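July, a quarter to seven in the morning

Woke early and did my cards before the coffee, which was a mistake. 90 due, 40 of them Romanian verbs I was sure I knew in the spring. I got 18 wrong and then quit, telling myself the rest would keep. They do keep. They come back tomorrow with their friends.

The trouble this week is the little word "pe." Bianca Furtună says it goes in front of a person when you see, call or love them, but you don't need it for a sandwich. So "o văd pe Bianca" and "văd casa." Fine. Then I asked about dogs, and she said it depends on the dog. I wrote that down as a rule, underlined it, and have been staring at it since.

She also went after my ă again. I say it like the a in "sofa," she says good, and then I say â and she makes the face. Apparently mine comes out as a man lifting a couch. We spent half the lesson on her old street, Văduva, which has one of the vowels I can do, and I read it off four times in a row just to end on a win. It means "the widow." She had no idea which widow.

Ernő Pálfi wrote from Clevenby to say I should have picked Hungarian, where there is no gender at all and a person is simply a person. He left out the cases. I looked them up, closed the tab, and wrote back that I was very happy with three genders, thank you, even if the third is only masculine in the singular and feminine in the plural and seems to exist to catch me out at the grocery store. Două ouă. Un ou. An egg that changes its mind once it has company.

My streak stands at 1,826 days, which Kodside celebrated with a purple flame and an offer to upgrade. Five years. I can order soup, apologize, and discuss the widow.

Must ask Bianca whether "pe" goes with the neighbors' cat. Also need to find the blue notebook, the one with the plurals in it, before I buy another and start the plurals over.
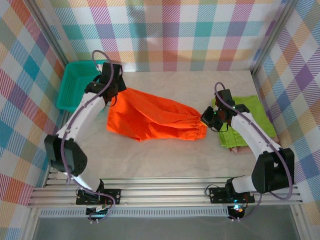 Plaid on three walls, two arms at the front, green towel toward the back right.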